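How Robots Learn From Examples

A robot does not know what a cup is. It does not know how hard to squeeze a sponge or which way up a plate goes. Someone has to show it, and showing it once is not enough.

At the Durkico workshop in Vandbridge, people spend the day doing small chores so that a robot can learn them later. Each chore from start to finish is called an example. The team has saved 2,726 examples so far, and 1,286 of them are about cleaning.

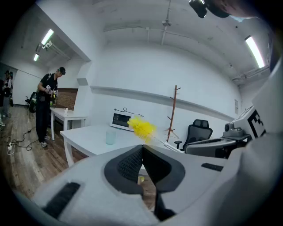

An example is a kind of recording. It stores what the camera saw, where the gripper moved, and when its fingers opened or closed. The person holds the gripper by hand and does the job with it, the way you might use a pair of kitchen tongs. The job can be very ordinary. Dusting is one, and a fluffy yellow duster with a thin white handle is a good tool to learn with – it looks different from every side.

Next, a computer program called Wirkum studies the recordings. It looks for what stays the same each time and what changes. If every example used the same table, the program might only learn to dust that one table. So people move things, switch tools and start again.

Some recordings are thrown out. Last March the team removed 123 of them after the gripper had dropped something halfway through.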